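Skuvow is looking for distributors and regional sales associates. We make and wholesale folding game boards, display boards and small wooden household goods, and we sell through independent associates who know their own area. The current call is for areas where we have no one, or where one person is covering too much ground.

Applications are open from 20th July. New associates start in November.

## What we sell

The main line is folding board games. There are 38 items in the present catalog, including chess and checkers sets, travel sets and replacement pieces. Chess accounts for most repeat orders.

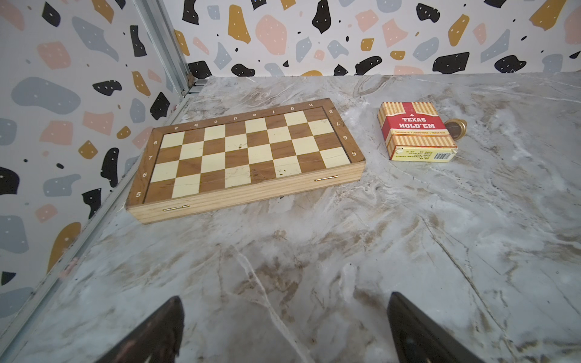

*Folding chessboard, closed, with numbered and lettered borders.*

The second line is called Farnska. It covers plain boards and stands for shops, schools and craft sellers. Farnska is newer and some areas have not been offered it yet, so an associate who takes it on will be opening most of the accounts from scratch.

## Areas open now

- Figueiredo district, including the harbor towns
- Skirkow and the villages north of it
- Export accounts, handled by mail and phone from any location

We have 132 active associates at present. Each one has a written agreement that names the area, and we do not appoint a second associate inside it while the agreement runs. 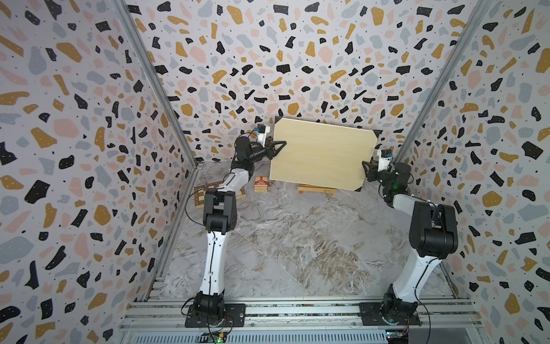 Agreements run for 2 years and can be renewed. Either side can end one with 38 days' written notice. Stock that is unopened at the end of an agreement can be returned to us at the price you paid, less freight.

## What the work involves

1. Visit or call shops, schools and clubs in your area and take orders.
2. Send orders to our office by the end of each week. We ship directly to the customer unless you hold your own stock.
3. Keep a set of samples in good condition and bring them to visits.
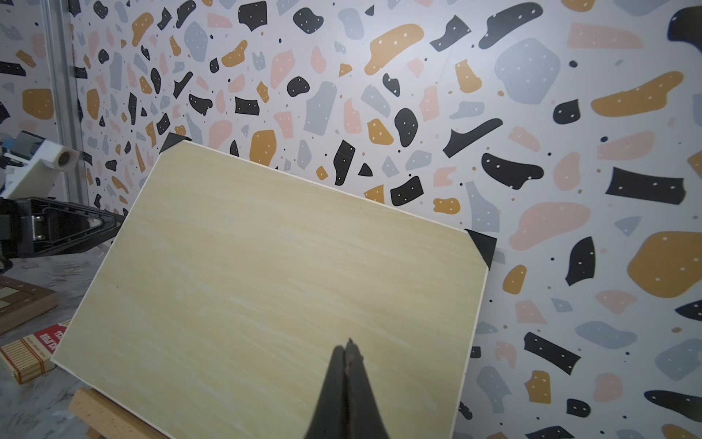 4. Follow up on late payments. We send the invoices, but a call from someone the customer knows gets faster results.
5. Report damaged goods with the order number and the date received.

## Who can apply

You may apply as an individual or as a registered business. Sales experience is useful but we will train people who have worked in a shop, a warehouse or a school supply office. You need a phone, an email address and a way to get around your area. Export applicants should be comfortable with customs paperwork.

There is no joining fee. Samples are loaned and stay the property of Skuvow.
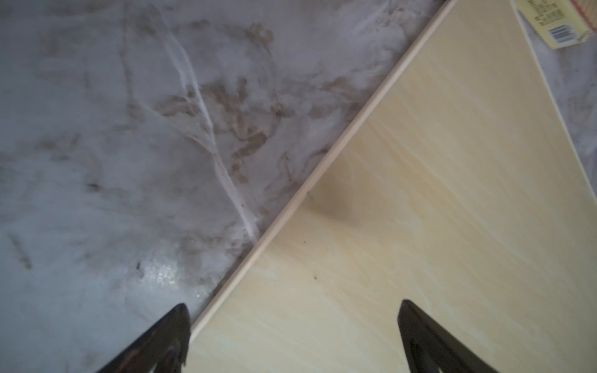 Commission is paid monthly on goods shipped. The rate depends on the line and on whether you hold stock, and the full table is sent to everyone we invite to a first call. Travel costs are not covered.

## How to apply

Write to Heather Hepburn, Associate Accounts, Skuvow, Unit 103, Figueiredo. Include:

- your name and business name, if you have one
- the area you want
- other product lines you carry
- two trade references

Please put the area on the outside of the envelope. Applicants will get a reply by mail whether or not the area is still open.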